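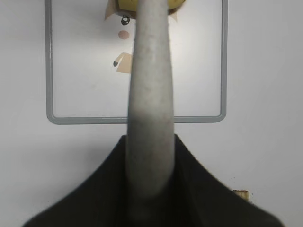

Sourdough starter: am I feeding it or is it feeding on me
Posted in: Bread, Yeast and Regret

crumbledore
OK so I have had this starter for three weeks and I have now put more flour into it than into actual bread. The book says discard half every day. I asked my wife if she knew how much flour that was and she said she would rather not have the number. I got the culture from a Trostska packet (dried, comes in a little paper envelope like seeds) and it bubbled like mad on day two, then lay down and has not gotten up since. Smells like nail polish remover. Kitchen runs cold, 60s at night. Is it dead? Should I start over? Does everybody really throw half of it in the trash?

Joined: Jan 23, 2021
Posts: 7

ryeandshine
Not dead. Day two bubbles are a different crowd of bacteria having a party before the yeast shows up. Then they leave and you get the sad week. Yours got a sad two weeks because of the cold. The nail polish smell means hungry. Feed it more often or keep it warmer, or both.

And no, everybody does not throw half in the trash. Some of us make pancakes until our families stop coming to the table.

old_dutch_oven
Disagree about feeding more often. If the thing is cold and slow and you keep diluting it, you're washing out what little yeast you've got. Leave it alone for two days. Stir it when you walk past. People fuss over these jars like they're on a ventilator.

ryeandshine
It smells of acetone. It is out of food. Leaving it for two days is how you get hooch an inch deep.

old_dutch_oven
Hooch never hurt anybody. Pour it off or stir it in. My starter has lived in the back of the fridge since March with no attention from me whatsoever and it raised a loaf last week.

ryeandshine
A loaf or a discus?

old_dutch_oven
It had a rustic profile.

Firouzeh Akbari
I'm with ryeandshine on the smell and with old_dutch_oven on the fussing, so I expect to annoy you both.

crumbledore, two things. First, switch some of the flour to whole rye. Not all of it, a quarter is plenty. Rye wakes them up like nothing else. Second, keep a much smaller starter. If you're discarding a coffee mug of paste every morning you're keeping enough for a bakery. I hold back a spoonful, literally what sticks to the jar and a bit more, and feed that. My discard for a whole week fits in a yogurt tub.

For warmth I use the oven with only the light on. Put a sticky note on the oven dial. I did not put a sticky note on the oven dial once, and my husband preheated for a frozen pizza, and that was the end of a starter named Gerald who had been with us for six years.

crumbledore
I'm sorry about Gerald.

Firouzeh Akbari
He went in a very short time at 425.

gluten_tag
Can I put in a word for just buying yeast? It costs almost nothing and it works every time and you can go on vacation.

ryeandshine
You say this in every thread.

gluten_tag
And I have been on vacation.

bannetonbob
What are you all doing with the discard? I did crackers for a while. Crackers are fine. I got to where I had a shoebox of crackers and was giving them out at work and people started taking the other hallway. Then it was banana bread, which is the only thing I've found that uses up a serious amount and still gets eaten. A cup of discard, three bananas, whatever's brown and collapsing.

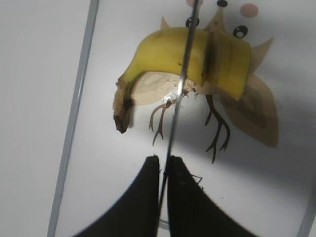
The trick is that you want them past the point where anybody would pack one in a lunch. Yellow ones just give you a kind of damp cake with lumps of fruit in it. I leave mine on top of the fridge until the fruit flies start taking an interest. Cut the sugar by a third if they're really far gone. Bake it lower than you think, 325, and longer than you think, over an hour in my loaf pan. Discard makes the middle slow to set and the top will fool you.

pantry_moth
Freezer. Peel them, bag them, freeze them, thaw in a bowl, and use all the brown liquid. Doesn't matter how yellow they were going in (it matters a little). Leaving fruit on the fridge until flies come is not a technique, Bob.

bannetonbob
It's a technique if it works.

pantry_moth
So is leaving the milk out if what you want is the other thing.

gluten_tag
Frozen bananas aren't sweeter, they're just softer. The sugar comes from ripening. You've made mush of an unripe banana.

pantry_moth
I have made mush of a ripe banana, at a time of my choosing, without flies. I'll take it.

old_dutch_oven
Does the discard do anything in banana bread other than get rid of itself? Serious question. There's baking soda in there doing the lifting.

bannetonbob
Bit of tang. Crumb's a little tighter, keeps a day longer. Mostly it gets rid of itself. I've never claimed otherwise.

Firouzeh Akbari
The tang is real if the discard is old. If it's yesterday's you're adding flour and water with a good reputation. And go easy on the soda, it'll eat the sour and you'll taste pennies.

hydration_hal
Since we're here, what's everyone storing these in? I bought the Plulla jar, the tall one with the silicone collar, and the collar welded itself on with dried starter. Had to run it under hot water and swear at it.

ryeandshine
Any jar you can get a spatula to the bottom of. Wide mouth. Loose lid. The expensive ones all narrow at the top for some reason, as if we were storing ships.

crumbledore
I have the Tromow crock, it was a gift. It's very handsome. I can't see into it at all.

ryeandshine
Then how do you know it's not rising?

crumbledore
I lift the lid and it's not up there.

ryeandshine
But is it possible it's going up and coming down again while you're asleep?

crumbledore
Oh.

Firouzeh Akbari
Put it in a clear glass tonight with a rubber band at the level. Look before bed and look when you get up. If there's a smear on the glass above the band, it rose and fell and you missed it, and it's hungry, and that would explain the smell too.

old_dutch_oven
I'll note that I said to leave it alone and it may have been perfectly fine all along.

ryeandshine
You said to starve it for two days.

old_dutch_oven
I said what I said.

flourchild_77
Chiming in on flour cost, which was the original complaint before the banana people got here. I buy the big sack from Ebrahimi, the grocer near me, and split it with a neighbor. Unbleached, plain label, no story on the bag about a mill. Works the same as the stuff with the story. Keep it in a bin with a tight lid or pantry_moth will live up to the name.

pantry_moth
That was one incident.

hydration_hal
Weigh your stuff, too. A cup of flour the way my father scoops it and a cup the way I scoop it are two separate recipes. My whole problem for a year was that I was making soup and calling it high hydration. 700 grams of flour to start a two-loaf batch, 500 of water, 100 of starter, and I didn't touch that until I could do it half asleep.

gluten_tag
Plus 14 of salt, or you've made a very attractive sponge.

hydration_hal
Yes. Plus salt. I've also made that loaf.

crumbledore
Update. Moved it to a drinking glass with a rubber band, a quarter rye, in the oven with the light on and a note on the dial that says NO in capital letters. This morning there's a line of goo well above the band and the starter is sitting down below it looking innocent. So it rises. It's been rising in the crock, behind my back, presumably for days.

My wife would like it known she said it smelled "busy" on the weekend and was not listened to.

ryeandshine
Twice a day from now on, small amounts. When it doubles and you catch it doing it, bake.

old_dutch_oven
Or put it in the fridge and forget it until you want bread.

Firouzeh Akbari
Either one, once it's strong. Give it another week before the fridge.

bannetonbob
And save the discard. I'll post the full banana recipe when I find the card. It's in one of two drawers.

gluten_tag
Mine's on the back of a packet of yeast if anyone's in a hurry.

crumbledore
Followup question, sorry. It now wants feeding at 6 am and I've been getting up for it. Is there a way to move that or is this my life

old_dutch_oven
Fridge.

ryeandshine
Colder water in the evening feed. That'll buy you two hours.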